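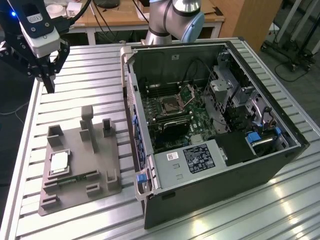
Nominations for the Nalen Service Award: Frequently Asked Questions

What is the Nalen Service Award?
It is given every year by the Plerska Association of Real Estate Agents to one member who has served the profession for a long time. The award has the name of the Nalen building, where the association had its first office.

Who can be nominated?
Any agent or broker who is a member now and has been a member for at least five years. Retired members can be nominated also, if they kept their retired status with us. Current members of the board cannot be nominated while they are in office.

Do sales results count?
No. The jury does not receive any sales numbers. Please do not put them in the letter, we will have to remove them.

Who can send a nomination?
Every member in good standing. You may nominate one person per year. It is not permitted to nominate yourself or a person from your own office. Two members from different offices may sign one letter together.

What must I send?
The nomination form and one letter of maximum 600 words. In the letter, please describe concrete work: which classes the person has taught, which working groups, which years. If you do not remember the exact year, write the nearest one and mark it with a question mark. We will check it in our records.

When is the deadline?
The last Monday in March, at 5 p.m. Letters which arrive later are kept for the next year, and you do not need to send them again.

My candidate was not chosen last year. Must I write a new letter?
The old letter stays valid for one more year. You can add one page to it if there is something new.

Who decides?
A jury of past award winners. This year the chair is Huguette Pichon, of the Lacroix office. The members of the jury do not discuss the letters with anyone outside, so please do not call them.

When and where is the award presented?
At the spring dinner, in the Desusov Hall. The dinner ticket costs $40. The winner and one guest do not pay.

Does the winner receive money?
There is no money for the winner personally. The association pays for one student's licensing course, and the winner may choose the student from the list of applicants.

Where do I send the form?
By email or by post to Gerasimos Kyriakidis, member services, Room 213. You will receive a confirmation within five working days. If you do not receive it, please write again.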